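The desk that was going to stay clear

9 Dec 2022
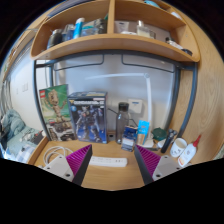 Bent Bergmann reckons a desk with a shelf over it stays tidier, as everything has somewhere else to go. I have my doubts. In my experience a shelf just means the stuff you can't fit on it waits underneath – and waits a long time.

Take the two boxes at the back. One is LEGO, the other a robot model kit, and both were going to be my December evenings. I've even put the glue out, red nozzle and all, down at the far end past the mug. We'll see. The last kit took me 17 days and I still had 8 bits left over.

Then there's the shaver. A shaver has no business on a desk, and yet moving it to the bathroom never seems to happen.

The power strip is the one I'd defend. People in the Rorkis forum swear by fixing them under the desktop, with clips and ties and a little tray for the cable. I did that in the Tunville flat and spent two years on my knees looking for a socket. Flat on the desk is ugly, but I can reach it.

The lamp stays too. The water bottle I'm less sure of, so near the wall socket. Might shift it tonight, once I've had my tea.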